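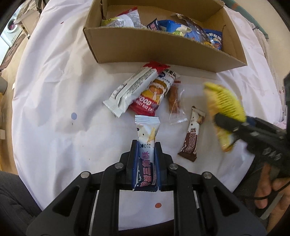 Gente, abriram as bolsas de doutorado da Perkemwood e, como todo ano recebo as mesmas perguntas por mensagem, resolvi juntar tudo num fio só. Peguem um café que vai ser comprido (desculpa, eu não sei escrever curto!)

São 184 bolsas desta vez, espalhadas por quase todos os departamentos, com início em janeiro. As inscrições vão até 27 de maio de 2024, no horário de lá, então cuidado com o fuso, por favor. Eu mesma quase perdi o meu por causa disso e não desejo esse susto a ninguém.

A bolsa cobre as taxas e dá um auxílio mensal. Passagem e visto ficam por sua conta, e isso pesa bastante no começo. Eu vendi a bicicleta, a escrivaninha e metade dos livros antes de embarcar, e ainda cheguei contando moeda.

O que mais me perguntam: precisa ter orientador antes? No papel, não. Mas escrevam mesmo assim! Um e-mail curto e educado, com a ideia do projeto em um parágrafo. A Milagros Retamal mandou 2 e-mails, esperou três semanas achando que tinha sido ignorada, e a resposta chegou quando ela já estava olhando outra universidade. Hoje está no segundo ano, feliz da vida.

Sobre o projeto: ele vai mudar, podem relaxar quanto a isso. O meu começou sobre bibliotecas rurais e hoje é sobre os arquivos das escolas de Durán, vejam só. O que a banca quer ver é se vocês conseguem fazer uma pergunta e dizer como iriam atrás da resposta.

Cartas de recomendação: são 2, e peçam JÁ. Professor em fim de semestre é um ser humano exausto, então mandem junto o currículo, o resumo do projeto e o link do formulário.

Ah, e quem pensa em levar família: o alojamento de Corkulholm tem uns apartamentos maiores, mas a fila é separada e abre antes do resultado das bolsas. Dá para entrar nela sem compromisso. Quem me avisou foi a Amancay Leiva, e sou grata até hoje.

Se alguém quiser que eu leia o resumo do projeto, me chama aqui. Consigo ler alguns por semana, com carinho e caneta vermelha. Boa sorte, e não deixem o comprovante de inglês para o final!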